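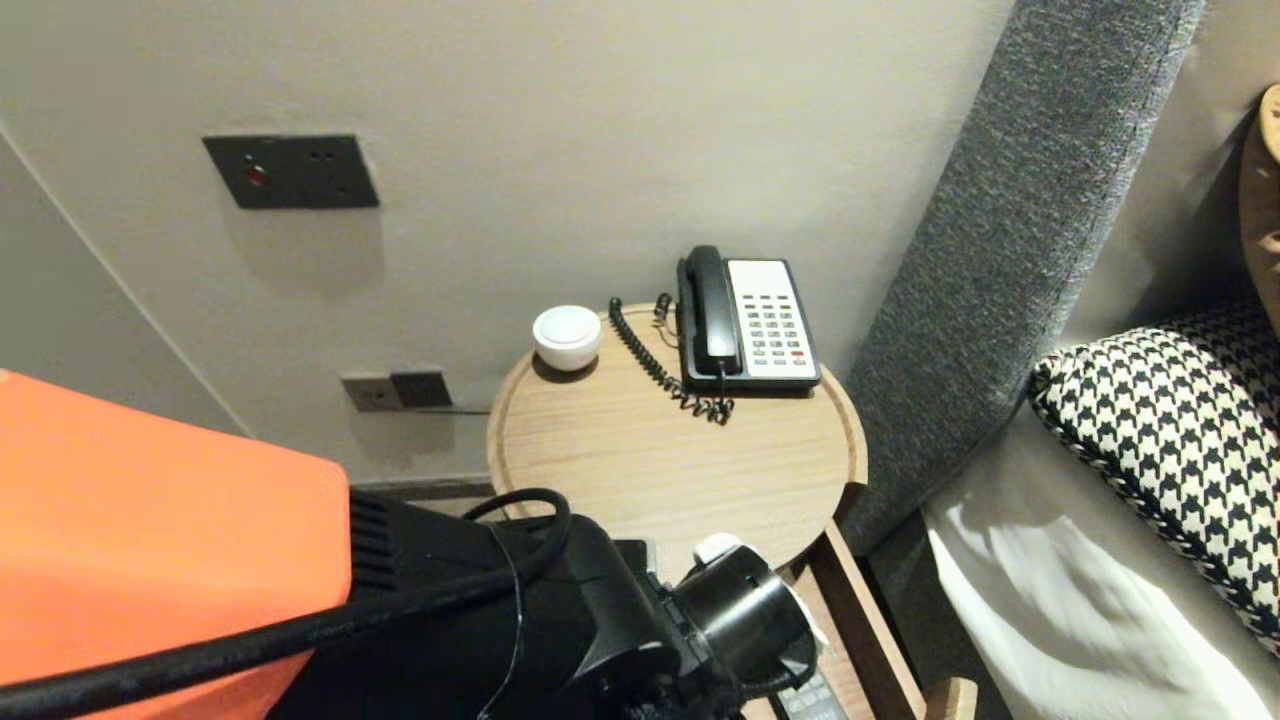 The Clernby Guest Stay Program completed its second reporting period on schedule and within the approved grant. The program provides short stays for relatives of patients at the Dresten clinic, many of whom travel long distances at little notice. Each bedroom is furnished to a common standard, with a round wooden bedside table and a corded telephone within reach of the bed, so that guests can be contacted by the ward at night. Calls are routed through the front desk, which is now staffed at all hours.

Between September and the date of this report, the program provided 687 guest nights. Twenty-seven families stayed for more than a week. Demand was highest on weekends, and 38 requests were referred to partner lodgings under the agreement with Omari.

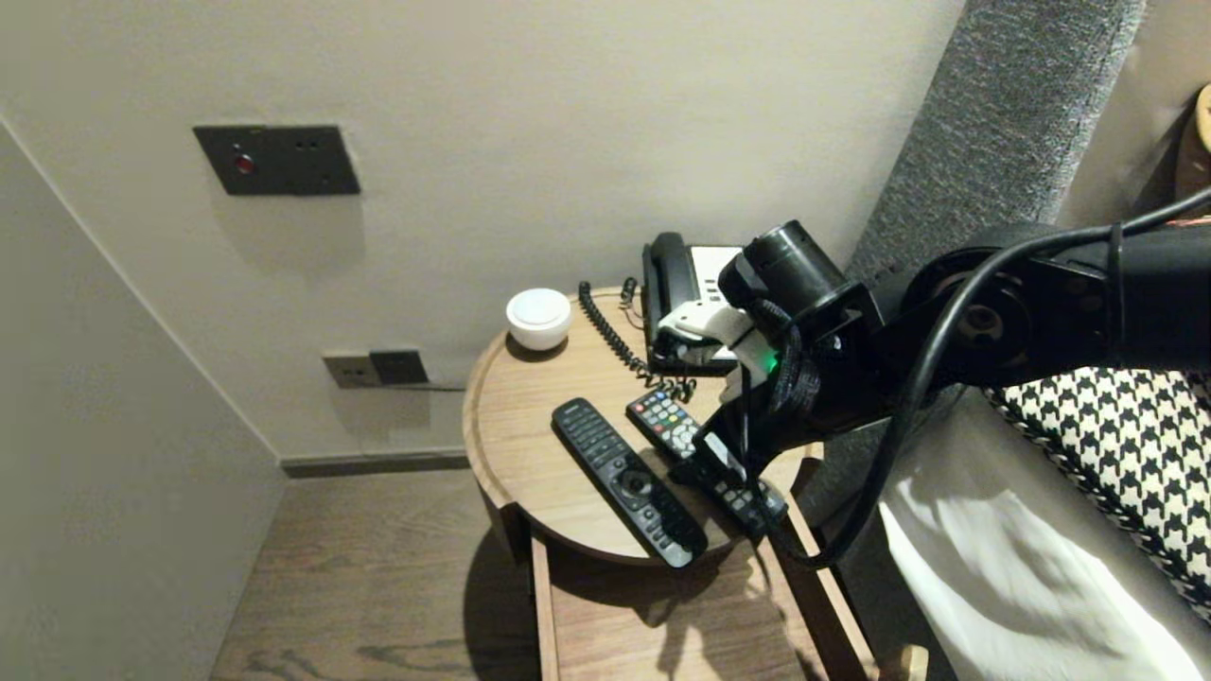
Spending on room equipment remained below budget. The largest items were mattresses and blackout curtains, both purchased through Li under the existing contract. Smaller items, such as the remote controls kept on the nightstands, are checked at each change of guest and replaced from the supplies line. The unspent balance of $2000 is proposed for transfer to laundry costs, which rose during the fall.

Guest feedback was collected by means of a short form at checkout. Most comments concerned late arrivals and the distance to the clinic entrance.

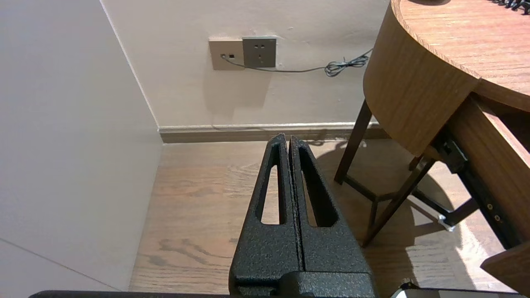
A shuttle was tested in response – two trips each morning and one in the evening – and will continue through the next period. The evening trip is well used. The later morning trip may be moved to match revised visiting hours.

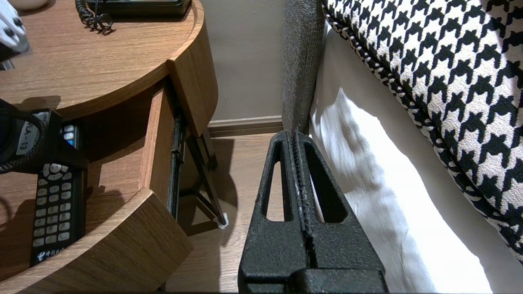
Lok-yiu Chou wrote that the shuttle had made early visits possible, but asked that the return time be posted in the lobby as well as at the clinic. This has been approved. Bogdan Munteanu will submit the revised timetable with the next financial statement.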